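October 20, 2022

Unham schoolhouse, bench inventory, continued from the January pages.

Finished the back row. Seven benches there match the Ernari pattern: single plank seat, pegged legs, back rail let in from behind. Two have later iron brackets. Bench 4 has initials cut under the seat, same hand as on the teacher's desk, I think. The accession book puts the whole set under number 351, one line, no maker. 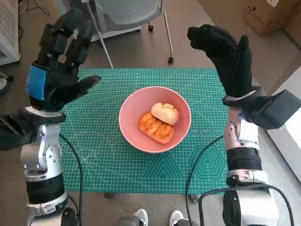
Ans Michiels doubts the single maker. Her note in the margin: the peg holes on the two bracketed benches are bored at a steeper angle, and she would put them down to Van Dijk's shop, after the schoolroom was enlarged. She wants them listed apart until the wood is looked at.

Fine by me. Listed apart as 351a.
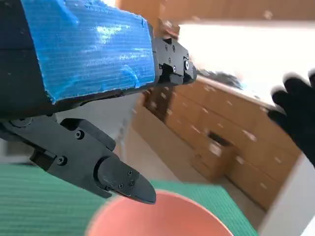
The bracketed benches need new tags before they go back upstairs. The old string ones have frayed and two numbers can't be read. I'd like a color that shows at a glance in a dim room – a bright blue like the wrap on the gripper would do. Write on the tag, never on the wood. Put it under the seat at the left end.

Traltent box still to go through. Folder 1059 should have the carpenter's bill, if it was filed where the index says. Check the date against the enlargement. 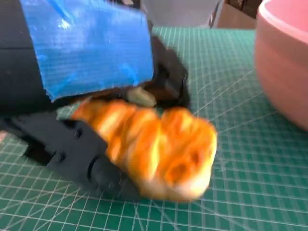
Still open

Slate rail on the north wall: original or replaced? Paint layers under the window sill. Ask Ans for her tracing of the peg holes.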